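6. Installation du caisson à tiroirs Kaston sous un plateau

Le caisson Kaston se fixe sous tout plateau de bureau d'une épaisseur suffisante pour recevoir les vis fournies (sachet B). Pour les plateaux en verre, voir le cadre de pose Lepik, vendu séparément.

Avant de commencer
Videz le bureau et retournez le plateau sur une couverture. Vérifiez la présence des 14 vis du sachet B et des quatre équerres. S'il manque une pièce, ne montez pas le caisson et contactez le service pièces détachées de Stanow en indiquant la référence figurant sur l'étiquette du carton.

6.1 Pose des rails

1. Reportez au crayon le gabarit de perçage sur la face inférieure du plateau. Le bord avant du gabarit doit être parallèle au bord avant du plateau.
2. Percez les avant-trous avec un foret de 4 mm. Utilisez une butée de profondeur.
3. Vissez les équerres sans les bloquer.
4. Présentez les rails, repère L à gauche, repère R à droite. Les repères s'entendent plateau retourné.
5. Contrôlez l'écartement à l'avant et à l'arrière, puis serrez à la main. Pas de visseuse à percussion.

ATTENTION -- Ne percez jamais le plateau de part en part. Les dommages dus à un perçage trop profond ne sont pas couverts par la garantie.

6.2 Mise en place des tiroirs

1. Remettez le plateau sur ses pieds, à deux personnes.
2. Tirez les rails à fond.
3. Posez le tiroir à plat et poussez jusqu'au déclic. Un second déclic confirme le verrouillage arrière.
4. Ouvrez et fermez le tiroir plusieurs fois. S'il frotte, reprenez le réglage au point 5 de la section 6.1.

6.3 Rangement des petits objets

Les petits articles peuvent être regroupés dans un bac en plastique, posé sur le bureau ou dans un tiroir si la hauteur le permet. Les tubes et les sachets se rangent de préférence ensemble. 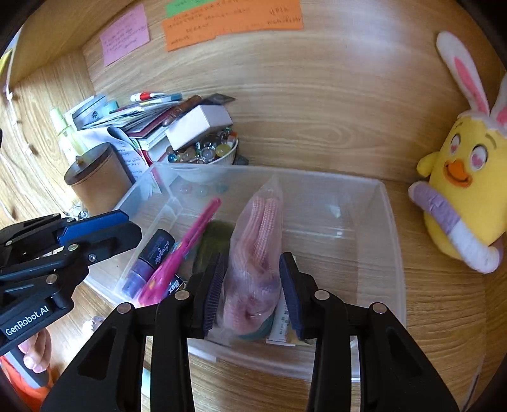
Fig. 6 -- Bac translucide garni : sachet transparent et tube souple blanc.

Pour sortir un bac du tiroir, ouvrez d'abord celui-ci entièrement. Ne tirez pas sur la façade en soulevant le bac.

Remarque -- La charge maximale est de 6 kg par tiroir, contenu et bac compris. Au-delà, les rails se déforment et le verrouillage arrière ne s'enclenche plus.

6.4 Entretien

Nettoyez les façades avec un chiffon humide. Dépoussiérez les rails à sec, sans huile ni graisse. Resserrez les équerres après 120 jours d'utilisation, puis une fois par an.

Le passe-câbles Flustville se monte après le caisson -- voir section 7.

Notice mise à jour le 17/08/2022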